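Bench notes, December
by Leidy Ccori
2 comments | 6 shares

OK so, the Tedotley stopped dead again, and this time I got the log off it before anyone power cycled it (thank you to whoever read my sticky note!). Short version: it drives fine from the charger, gets into the common room, slows to a crawl near the kitchen side and throws a localization fault. Arms lock, base brakes, beeping. It did it on 12 runs out of 46, which is way too many for something that weighs more than I do.

My first guess was wheel slip. I swapped the left drive wheel for the spare from the Pulero kit and ran it again, and got the same fault, so there went my morning. Old wheel is back on, the spare is in the drawer.
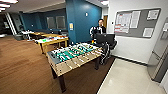 Floor reflections are my bet now. The faults bunch up on the approach to the kitchen side, and the depth data there is full of holes, big ragged ones, right where the planner wants solid ground. Look at the shine on the wood planks, and then the cream tile past the diagonal seam, with the ceiling lights bouncing straight back up. The foosball table can't be helping either, with that long row of rod ends and handles sticking out along the near side. The Brastovari lidar sits low and sees legs, so as far as the map is concerned there's a nice wide gap there. I do not love that.

The part that bugs me more is the stop itself. On one run the fault flag went up and the base rolled another 6 cm before the brake bit. Slow, sure, but I want that at zero before we let it carry anything again.

Until then: speed cap stays on, one person walks with the e-stop in hand (in hand, not in a pocket!), and no runs past the tile seam.

Next up, try the Escobar filter settings on the depth stream and rerun the same route with half the ceiling lights off. Brake log is in the shared folder under "rollout".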